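Forum > Workshop and Automation > Shows, visits and open days

Topic: Borance open day at Clarnholm, anyone else go?

gravelpit
Went Thursday on my lunch. The flyer said "see the future of handling", and the future of handling is blocks into a basket. I run a packing line at a nursery, so I went in with one question: would it cope with my mess? I came out with a tote bag and no answer.

The demo I watched was the purple cube going to the wicker basket. There was a red cylinder and a green ball on the cloth as well. I stood there 40 minutes all up and asked the bloke at the rail what happens if you swap the basket for a deeper one. He said that was "on the roadmap".
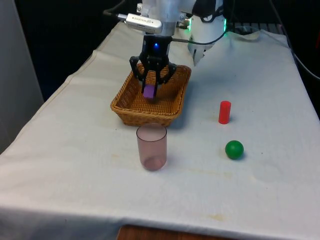
My other gripe was the sign claiming 82 percent success. Of what? Over how many tries, and who sets the table up again between goes? I asked twice and got a brochure.

tinsnips_
Brochure's more than I got. I do think you're being a bit rough on them though. A cube in a basket is what you start with. You wouldn't judge an apprentice on the first week.

gravelpit
I would if somebody was charging me for the apprentice.

old_ratchet
Are they even charging? I thought Drikix made the software and Borance were only hosting. The Boyer stand next door was the one with a price list.

gravelpit
Fair enough, Drikix it is. Borance's name was on everything including the sausage sizzle, so I assumed. Price question stands.

maplekeys
I went in the afternoon and liked it more than you did. The labour costs where I work are a joke and I'd love for one of these to be useful. I wrote down what I asked, in case anyone's going to the next one in May:

1. Can it be taught a new object on site? Yes, according to them, in "almost 3 hours". No offer to show it.

2. Does it care what colour the tablecloth is? They laughed, then said they hadn't tried a dark one. White cloth, coloured toys. Our benches are grey and so is half of what's on them.

3. Could it do see-through stuff? There was a pinkish plastic cup standing right in front of the basket, so I thought it was a reasonable thing to ask. "Depends on the cup."
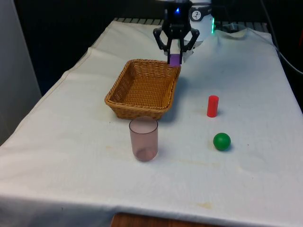 4. What's the service contract like? 7 pages, and I wasn't allowed to take a copy home.

tinsnips_
Number 2 is a good question and I take back some of what I said. Colour and lighting is where our label reader fell over.

old_ratchet
Still reckon you're both expecting a finished product from an open day. They said research demo on the door.

gravelpit
They said it on the door and "ready for your floor" on the tote bag. I've got the bag here.

maplekeys
I'd go again in May if they let visitors bring their own objects. I'll email and ask. If they say yes I'm bringing a bag of cable ties and a wet glove.

gravelpit
Put me down for a tray of seedlings.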